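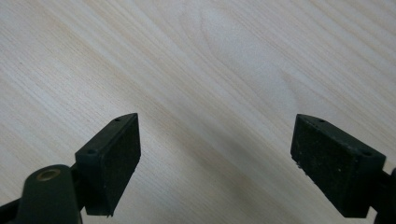

Soap finish is the old way of looking after pale timber, and it's the one we keep coming back to after all these years of selling oils, waxes and lacquers over the same counter. Oil is lovely on dark wood, but put it on something light and you can lose the very thing you bought the board for, as it drifts towards honey and then (give it a few summers) towards marmalade. If your timber is a light cream with only a faint warmth to it, and has one of those arched cathedral figures with the fine lines flowing round and away on a slant, you'll want a finish that lets all of that stay quiet. Grarnetti Soap Finish is our pick for the job, and we've been fairly stubborn about stocking it even when the shelf was crowded.

Home Shop Timber Care Brushes & Cloths Workshop Notes Cart

Timber Care > Soaps and Light Finishes
Page updated in November by Violeta Yáñez

Grarnetti Soap Finish, 800 g tub

You get a screw-top tub of plain white soap flakes, with no perfume and no colouring. The flakes are mixed with hot water at home, left to stand, and rubbed into bare timber with a cloth. Anyone who has washed woollens by hand will know the smell straight away. Willy Michiels, who taught the finishing class here for a long time before his knees put a stop to it, used to mix his in an old enamel billy and swore the billy made a difference. I've tried a plastic bucket and a saucepan and never picked it, but you're welcome to take his side.

What suits it

Pale, close-grained timbers are the natural home for soap. Beech, ash, maple and birch all take it beautifully, and so does a scrubbed pine kitchen table, which is where most of our customers start. Dining chairs, shelves, bread boards hung up for show, bedheads, the inside of drawers... all good. We'd steer you away from using it outdoors, or around the bathroom basin where water sits. It won't work over varnish or old oil either, so you do need to get back to bare timber first. Oak can be done and looks gorgeous, a bit chalky and soft, but be careful with steel wool anywhere near it or you'll get little black specks that take a good deal of muttering to remove.

Mixing and putting it on

For a first coat, stir a heaped cup of flakes into a litre of very hot water and leave it overnight under a lid. By morning it should have set to something like thin custard. If it's lumpy, whisk in a splash more hot water and carry on.

Sand the piece to a fine grit, wipe off the dust, then damp the whole surface with a wrung-out cloth and let it dry. The fibres will stand up and feel furry. Sand lightly again, going with the grain, and now you can start with the soap. Work it on generously with a lint-free cloth, wait a few minutes, wipe away whatever is left on top, and give it 8 hours before the next coat. Three coats is the least we'd suggest for a table. Femi Fashola on our front desk did five on his daughter's desk and reckons the last two were mostly for his own enjoyment.

The tub goes a surprisingly long way. We tell people to allow one for 16 square metres at three coats, and a dining table will barely make a dent in it.

Living with it

A soaped table feels silky and a little dry under the hand, with hardly any sheen. It will mark! Red wine, beetroot and turmeric are the usual suspects, and a wet glass can leave a ring. The good news is that you fix it with more of the same: a fresh batch of soapy water, a soft scrub along the grain, wipe, dry. Do the whole top and the patch won't show. In our house that's a job for a warm morning with the windows open, every couple of months at first and less often as the surface builds up.

Details

Contents: 800 g pure soap flakes
Sheen: matt
Storage: dry cupboard, lid on firmly; mixed soap keeps for a week or so
Goes well with: Fastik lint-free cloths, Nernico sanding pads (fine)
Sold in: single tubs, or a 3000 g refill bag for workshops and schools

If you're not sure whether your timber is bare, put a drop of water on it somewhere out of sight. A bead that just sits there means there's still an old finish to come off. Send a message through to Violeta or Femi if you're stuck, or bring in an offcut and we'll soap a corner of it for you while you have a look around.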